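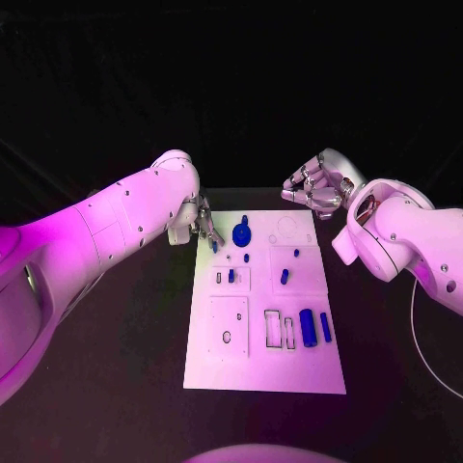 The court has treated a notebook as though it were a weapon, Donal Gallagher told the small crowd outside the district courthouse in Waltano, and every reporter in the province will have understood the message. Gallagher had spent the morning in the public gallery, where the editor of the Jekis Courier was ordered held for a further term under the Official Records Act.

The editor was detained in February, after the newspaper published extracts from 1578 pages of correspondence between the Ministry of Works and contractors at the port of Bonsu. The letters concerned dredging payments approved without tender. The ministry has not disputed their authenticity. Its case rests on the claim that possession of the papers was itself an offense, whatever they contained.

Under the Act, a conviction carries a sentence of up to 10 years. The defense may not argue that publication served the public interest, and two applications to have that restriction reviewed have been refused without written reasons.

The affair, known locally as Vetgate after the vetting office from which the letters were taken, has drawn attention well beyond the province. A petition for the editor's release, signed by 542 journalists, was delivered to the Ministry of Justice on 23rd August. The ministry acknowledged receipt and declined to comment on a matter before the courts.

The Courier continues to appear, in a reduced edition of four pages. Its lawyers have asked the appeals court to admit the port accounts as evidence, and the prosecution has been given until the end of the present session to respond.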